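### 3.2 Clearing the Desk

Office tidying has a poor literature. Most of what we found concerns the home, where people may at least be assumed to want the result. Our own material comes from the Erkwood building, where staff at two firms, Drisov and Ballgate, were moved to shared desks in April and told to leave every surface clear by the end of the day. The written policy runs to 80 words, of which "please" accounts for 2. It has nothing to say about plants, cloths, or where either should go.

We logged 1,045 separate acts of tidying, using the Psarras coding sheet with one change: the category "other" was split in half after it had swallowed most of the first morning. An act began when a hand, or whatever was standing in for a hand, closed on an object and ended when the object was let go. Wiping counted as one act however long it went on, a rule we came to regret with the more thorough participants.

Cloths gave us the most trouble. A cloth is a tool while it is wiping and clutter as soon as it is put down, and it changes from one to the other without any visible effort. Figure 3a shows a blue cloth of the kind that had to be coded, with a textured, towel-like weave that bunches up wherever it is gathered. 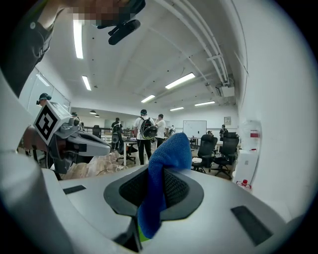 Should a cloth left on a clean desk count as clutter? Under our scheme it does, unless it is folded and lying within reach of the next surface to be wiped.

Both coders accepted this wording and then disagreed about what "folded" meant. We settled on one deliberate crease. A cloth draped over something was coded as unfolded, even where the draping had a certain style to it.

Plants were simpler to code and harder to move. They were the only objects on the list that people apologized to. Of the first 300 acts, very few involved a plant, and those few took longer than their share: a leafy plant hides its own base, so the person moving it has to reach in from the sides and trust that there is something down there to hold. Several participants turned the plant before letting go, apparently so that its better side faced the room. Our sheet had no box for this. We added one, labeled "turning," and it filled up quickly. Figure 3b gives the case of a broad-leaved plant at the near edge of a white desk.

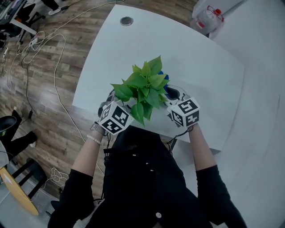 The near edge was also where participants argued most with the policy. A plant in the middle of a shared desk is in the way – a plant at the edge gets knocked by sleeves. The far corner, favored in the interviews, was used less often than the interviews would suggest. We coded final position by thirds of the desk, near to far, and treated the cable grommet as usable surface, though few people set anything on it.

Objects that left the desk altogether were coded at the point of release, including those released into another person's drawer. Section 3.3 deals with the drawers.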